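Gripper budgeting is working out what a robot's hand will cost you over its whole life, and I've done it badly enough times to write this entry. The arm gets all the attention in the meetings! The hand gets whatever is left over. At Ledden we put 1000 pounds aside for ours, and the Zimico quote for a two-finger model came in at 735, so I thought we were laughing. 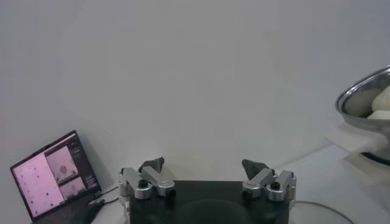

Guoqing Shao reckons you should price the spare fingertip pads before you even look at the gripper, and order them on the same form. I'd add cables, mounting plates and somebody's time for the software (ours took 12 days). Solteo will lease you one by the month, handy if you only need it until February.

Last updated: September 20, 2019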